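Kukstead Handling Laboratory
Workshop notebook, Bench 2
January 18, 2022
Subject: Skundeo hand-held gripper kit, evaluation on the Sornotska project

Status at start of entry. The kit remains on approval. The evaluation agreement allows the laboratory to keep it until the end of the month, after which it is either purchased or returned complete in its case. The purchase request has been drafted and is held until the open items at the foot of this entry are closed.

Scope. The Sornotska project requires a hand-operated gripper with which staff can demonstrate grasps on small tools and household articles. The recordings are then used to prepare motions for the arm. Two offers are under consideration. Skundeo supplies a complete kit (gripper, spare fingers, face padding, mounting hardware, recording software under license). Nic Giolla offers a service in which the demonstrations are recorded at its own premises and delivered as finished files. The present entry concerns the kit, with remarks on the service where the two can be compared.

Documents. The Skundeo manual is complete and mostly clear. The assembly chapter shows the linkage in the correct order but gives the finger screws in a separate table at the back, and the reader has to move between the two. The calibration chapter refers to a menu item that does not appear in the installed version of the software. The supplier has been informed. The license sheet states that recordings belong to the customer, which was a condition of our request.

Assembly. No difficulty. The links went together by hand and the screws seated fully. One finger was fitted the wrong way round at the first attempt. The mistake is easy to make, as the screw holes line up in either orientation, and a mark on the inner side of the part would prevent it. Colleagues fitting spares should compare both fingers before tightening.

Opening and closing. The mechanism was cycled 200 times without load, in one sitting, with a pause at the halfway point to feel for play at the pivots. None was felt. The trigger travel is long for a small hand. Two colleagues with smaller hands reported that they shift their grip near the end of the stroke, and this shift shows in the recorded path as a small jump. The manual describes an adjustment for the return spring but not for the trigger reach. Skundeo should be asked whether a shorter trigger can be had.

Weight. The supplier's sheet gives 394 grams for the gripper without cable. Our scale agrees. The cable adds to this in practice and pulls to the left when it is not supported. Until a proper strain relief is fitted, operators are asked to run the cable over the forearm.

Finger wear. The matte black surface shows every mark. Light scuffs and fine pale specks are already present on both fingers, and the specks do not come away completely with a cloth. Function is not affected. The question is whether the dust interferes with tracking when the fingers stand open against a light surface, where the software takes their outline as its reference for the open position.
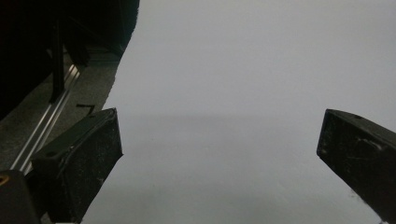
Nic Giolla writes that the comparison should be made on the cost of usable recordings and not on the price of the equipment, and asks that the laboratory include the hours spent on setup, repeated takes and sorting. The firm adds that its service price covers rejected takes, that an operator change does not alter the price, and that it would accept a trial order on the same set of articles used for the kit.

The request is reasonable and has been accepted in part. Setup hours are now entered on the bench sheet under their own heading. Sorting hours were not recorded in the first week and cannot be reconstructed with any confidence, and the comparison will therefore begin with this week's sheets. A trial order is outside the present budget line and would need separate approval. It should be noted as well that the service requires our articles to be shipped out, and several of them are single samples for which we have no replacement.

Open reference. The software asks for the open position at the beginning of each session. The instruction on the screen says to hold the gripper still until the bar is full. In our experience it is better to open fully, wait, and only then start the bar. When the bar is started first, the last part of the opening movement is averaged in and the reference comes out short. Two sessions from last week are affected and have been set aside. They can probably be corrected afterward with a fixed offset, but this has not been tried.

Lighting. The overhead lights were left at the lower setting for the reference takes. At the higher setting the light surface washed out and the finger outline became unstable at the tips. The manual recommends "bright, even light" without any figure. A value in lux would be helpful and has been requested.

Grasp trials. The articles were taken from the standard Sornotska list in list order. Flat articles gave the most trouble. Cards and thin lids have to be lifted at one side before the fingers can close, and the angle of the finger tips does not help with this. Round articles held upright went well from the first take. The padded faces give enough to take a curved surface, and an operator can feel through the trigger when contact has been made on both sides.

Handled tools are the group of most interest to the project, as the arm will later be expected to pass them from the rack to the fixture. The procedure adopted is as follows. The tool is held upright with its handle at the top and its shaft hanging down, the fingers are closed on the lower part of the handle, and the hold is kept until the operator on the keyboard confirms the take. The white panel is placed directly behind the tool so that the outline of the handle stands clear of the black curtain.
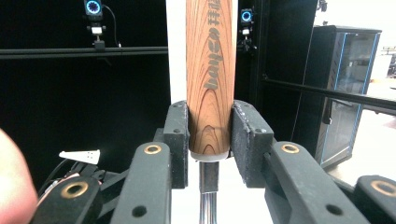
Grasp height should be agreed before each series and written on the sheet. A hold taken low on the handle leaves the greater part of it standing above the fingers, and the tool then tends to lean when the operator turns the wrist. A hold nearer the middle is steadier but covers more of the surface, and the software loses the article more often. For the present the lower hold is kept for all handled tools, with slow wrist movements.

Glossy shafts remain a weak point. Bright streaks on polished metal are sometimes taken by the software as edges, and the estimated axis then wanders to one side. Masking the shaft with matte tape cured this in every take in which it was used, but tape changes the article and cannot be accepted for the final recordings. Skundeo has offered a software setting that ignores strong highlights. It is promised with the next release -- no day has been given.

Results so far. 204 takes have been accepted for the full list. Rejected takes were kept in a separate folder with the reason in the file name, and most of the reasons fall under cable pull or a short open reference, both of which are matters of procedure and should decrease. The padding will need watching. The supplier sells it in packs of nine pairs, and the adhesive side must be pressed down with the flat tool in the case. Fingers alone left a raised corner, which caught on a cloth article.

Support. Skundeo answers written questions by the next working day, in most cases with a usable answer. The question about the missing menu item was answered with a page from the older manual and had to be sent again.

Provisional opinion. The kit meets the written requirement for round articles and handled tools. It does not yet meet it for flat articles. Purchase can be supported if the supplier confirms the trigger option and the highlight setting in writing.

Open items:
Trigger reach, shorter part. Question to Skundeo.
Strain relief for the cable. To be made in the workshop, clamp type, no drilling of the housing.
Offset correction on the two sessions set aside. Try on copies only.
Setup and sorting hours from this week's sheets, to be sent to Nic Giolla in the agreed form.
Lux value for reference takes.
Spare finger set to be checked against the packing list and returned to the case.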